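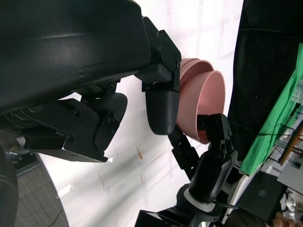
*Two grippers, two pink bowls, Requena bench.*

# Wanted: gripper trial operator (part-time, patience required)

Drollow tests robot hands for people who are about to buy some and would like to know what they're getting. We are hiring one operator for the Requena bench, to start in March and stay until the comparison is finished, the budget is finished, or you are.

The job is a comparison of two grippers, the Drumon and the Grilbridge, on the same set of kitchen tasks with the same controller. Both sales brochures use the word "effortless." You will be supplying the effort.

## What you'd be doing

You drive the arms by teleoperation through a fixed list of tasks: lift, hand over, nest, un-nest, put down without a noise that makes people look up. The full plan is 1386 trials. A shift is 30 of them, plus resets, plus the log. Each trial gets a grade, a grip type, and one sentence in plain words about what went wrong. "Slipped" is fine. "Gripper was in a mood" has been used and is no longer accepted.

Stacked bowls get their own chapter in the protocol. A finger over the rim and another on the outside is the grasp we want to start from, and the hard part is knowing whether you have hold of one bowl or two.

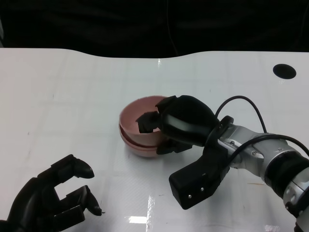
You'd also run the wrist camera checks before each block and swap fingertips when the schedule says so. We compare printed tips against the stock ones, and the stock ones are not winning by as much as their price suggests they should. If you have opinions about layer height, bring them, and expect to hear ours.

## What we're looking for

- Steady hands, and the ability to keep them steady on trial 29
- Some time spent with any robot arm, game controller, crane, or sewing machine
- Clear written English, mostly short
- Comfort with being wrong in a shared spreadsheet
- Willingness to press the stop button early and often

A degree is neither required nor held against you. Our best operator so far came from cake decorating. Our worst had a doctorate and kept explaining to the arm what it should have done.

## What we offer

Shifts are four hours with a proper break in the middle. Pay is 370 a week before tax, the same for everyone at the bench. Training takes 14 shifts, all of them paid, including the ones where you mostly drop things. There is coffee. It has not been benchmarked.

You will be named in the final report unless you'd prefer to be left out of it.

## How to apply

Write to Maysoun Hakim, bench lead, at the Requena office. Send half a page on something fiddly you have done with your hands and how you got better at it. No cover letter, please, and nothing containing the phrase "passionate about manipulation."

Shortlisted people come in for a paid one-hour tryout with the bowls. Bring glasses if you wear them and leave long sleeves at home. Maysoun answers every application herself, usually after lunch.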